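Flandico Two-Arm Bottle Set
Data card, release of September 19, 2026

Maintainer: Brisa Gallegos, Valdovinos Laboratory, Dakport

Summary
The set holds 1,020 demonstrations of bottle handling on a white tabletop. Operators drove the arms by remote control from a separate desk. Each demonstration is stored as one folder containing joint positions, gripper commands and video.

Bottle of oolong tea, gripper of the left arm at the bottle:

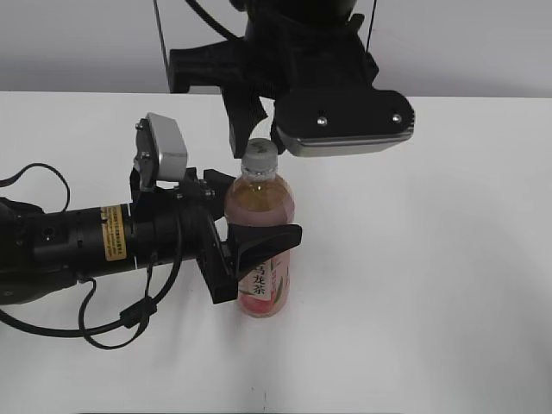
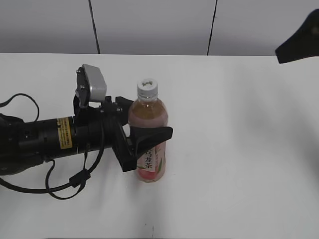
Collection
Operators completed 15 practice runs before recording. Runs stopped early by the operator are kept in the folder "partial" and are not counted in the total given under Summary. A further 199 demonstrations are held back for testing and may be requested in writing.

Known limits
Lighting was not varied. Gripper force was not recorded. Clock drift between video streams was corrected in July; earlier copies should be replaced.

Terms
Use is permitted for research and teaching. Please cite the set by its full name and release date.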